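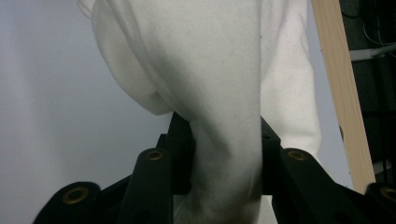
Fleece is going slower than the plan said, so putting that first. We're at 634 usable demonstrations on the white fleece and the target for this period was higher, you have the number in the grant schedule. Flat goods (pillowcases, napkins) went fine and are basically done. Fleece doesn't behave. Hang it up and it wants to twist, and once both jaws close on it you get a thick rope of cloth squeezed between the finger blocks, when what the folding station needs is an edge. People on the floor do this by feel, and most couldn't tell us how until we put the hand-held grippers in their hands and they had to do it without fingertips.

Progress report to the Romstead fund, second period, Surkden finishing line. Written up by Kalliopi Vidmar. Sorry for the state of it, June has been the hotel season starting plus this.

What got done

Recording corner set up next to the finishing line, so people can step over and back without crossing the ironers. That took longer than it should have. First spot was by the loading door and the drafts moved the cloth around.

4 operators trained on the grippers. All from finishing, all on paid hours, as agreed. Two of them picked it up in a single shift. The other two found the grip tiring on the wrist and we cut their sessions to 60 minutes with a proper break after. Should of done that from the start for everybody and now we have.

Grgić delivered the folding station frame and the first arm. Both are bolted down and powered. Not running on production work yet, guards are still open on one side and the safety sign-off waits on that.

Gruva has the recordings up to the end of last month and has trained a first version on flat goods. On pillowcases it completed 81 of the trial folds without a person stepping in. The fold quality is a separate question, finishing staff graded them and were pretty strict, would not have shipped a good part of them. Grading sheets attached separately.

What is not working

Fleece, see above. Main trouble is the second grip. First one is easy, grab anywhere. For the second you need to find the hem and the hem on fleece is soft and puffy and rolls back on itself. Operators shake the blanket out and let it drop. With two grippers there is no real shake, so they've started a kind of pinch and slide, let the weight pull it down between the jaws, then pinch again lower.
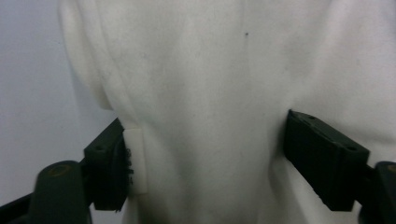
It takes longer per item but the recordings are more alike from person to person, and Gruva says alike is what they want at this stage. So we are standardizing on it. Everything recorded before the switch is kept in its own folder and Gruva will decide if any of it is worth mixing in.

Lint. Builds up on the fingers. We wipe down between batches now, was being skipped when the line got busy. It's on the start-of-session sheet.

Scheduling also. When the line is short a person, recording is the first thing to get dropped, and I understand why, but that's where most of the missing fleece sessions went. Asking the shift leads to protect the early slot, 6 am to 8, before the hotel linen comes in. They've agreed for the next month and then we look at it again.

What it changes for staff

You asked for more on this than last time. Fair.

No jobs cut in this period and none planned under the grant. The written commitment from the last meeting stands. What does change is the finishing job itself. Right now a finisher folds for a whole shift. With the station running, the plan is one person feeding, checking and pulling rejects, and the heavy blankets still done by hand at the far table. Some want that. Others said plainly they would rather fold than babysit a machine, and that they talk to each other when folding and wouldn't be able to over there. We've moved the feeding position closer to the hand table on the layout drawing. Cheap to change now, not later.

Pay grade for the feeding and checking role is still open. HR has the draft. I've said it needs to be settled before the arm touches production and I'm repeating it here so it's on record.

The operators who recorded also asked if they get credit for training the thing. Their words. We're listing hours on gripper work as skilled hours from this period on, backdated to the first session. Small cost, comes out of the training line, no change to the total.

Shoulder and wrist complaints: too early for anything useful. The baseline survey is done, repeat one comes after the station has been live for a while.

Next period

Finish fleece, new method only. Add the gray hospital blankets if theres time, they're heavier and hang straighter so should be easier.

Guards closed and safety sign-off on the Grgić frame.

Second Gruva version, flat goods plus fleece, tested at the station off hours with finishing staff grading again, same sheet so the results compare.

Pay grade settled.

Budget is on track apart from wrist supports and spare finger pads, both small, both under the line you let us move without asking. Spend table is in the other file. Please send questions to me directly, the shared inbox is not getting read much this month.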